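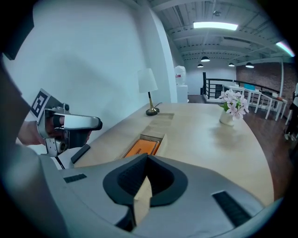
Table, lamp and orange box. Deposits Room, Vullmont, October 2024.

THE ORANGE BOX

Under the rules of the Wetel Deposits Office, any resident of Vullmont may leave an object in the care of the Office for a term of 21 years. The depositor is not required to state a reason. At the end of the term the object is laid out on the table in the Deposits Room, and the depositor, or a person named by the depositor, is invited to attend.

Deposit 1,469 was an orange box. It had been left by a Mr Jabari Mfinanga, formerly of Womness Road, and the form gave the name of the person entitled to collect it as Christos Ververidis. Under "Relationship to depositor" Mr Mfinanga had written "neighbour", then struck the word out and written it in again.

The Registrar, Rhonda Petrenko, prepared the table herself. The lamp with the brass stem stood near the wall, as the rules required. The flowers did not appear in the rules. They had been introduced by her predecessor, Mr Van Wijk, who paid for them himself and entered them in the accounts as stationery, and Mrs Petrenko had seen no grounds for altering the practice. On this occasion they were pink. She placed the box in the tray, on the beige lining, and turned it until the lettering faced the chair.

Mr Ververidis arrived before his appointment and was asked to wait. He was a tall man in a raincoat, and he held his letter of invitation by one corner.

"I should say at once that I hardly knew him," he told her, when he had been shown in. "We shared a wall. I moved away in the April after he did this, if the date on your letter is correct."

"The date is correct," said Mrs Petrenko.

"We were not on good terms."

She replied that the Office kept no record of terms. She then read aloud the statement of entitlement, as she was obliged to do, and asked whether he wished to receive the deposit, to decline it, or to extend it for a further five years upon payment of the fee. He asked what the fee was. She told him that it was 200, and he said that this seemed a great deal for a box.

"Many people find it so," said Mrs Petrenko.

He sat down. Three of the letters on the side of the box were plain to him, an O, an H and an E, and he looked at these for some time. He said that he had once owned a dog called Pan, which barked in the evenings. Mr Mfinanga used to knock on the wall when it barked. There had been letters on the subject, and one of them had been answered by a solicitor. The dog had gone missing during the winter and had not been found.

Mrs Petrenko moved the pen a little nearer to him. The assistant registrar, Tsung-han Choi, who was present as witness, looked at the flowers.

"Is it heavy?" asked Mr Ververidis.

"The Office is not permitted to describe a deposit beyond its outward appearance."

"But you have lifted it."

"I have lifted it," she said. "It is orange."

He appeared to accept this. He asked whether those who declined were ever told afterwards what they had declined, and she said that they were not – the object passed to the Office and was kept unopened on the lower shelves. He asked whether there were many on the lower shelves. Mr Choi began to answer and was prevented by a glance.

The rules allow a claimant one hour. Mr Ververidis used most of it. He spoke again of the wall, which had been thin, and of a song that Mr Mfinanga had been in the habit of singing on the other side of it while he cooked. He had never learned the words. He had come to know the point at which the man would stop in order to turn something over in the pan, and in his present house, which was detached, he still sometimes waited for it.

Shortly before the hour he took up the pen and signed for receipt. His signature went over the edge of the space provided, and Mrs Petrenko initialled it.

He did not open the box at the table, although he was entitled to do so. He buttoned it inside his raincoat and asked to be directed to the bus. Mr Choi went down with him as far as the street door. Mrs Petrenko switched off the lamp, entered the deposit as closed, and wrote beneath it, under stationery, the price of the flowers.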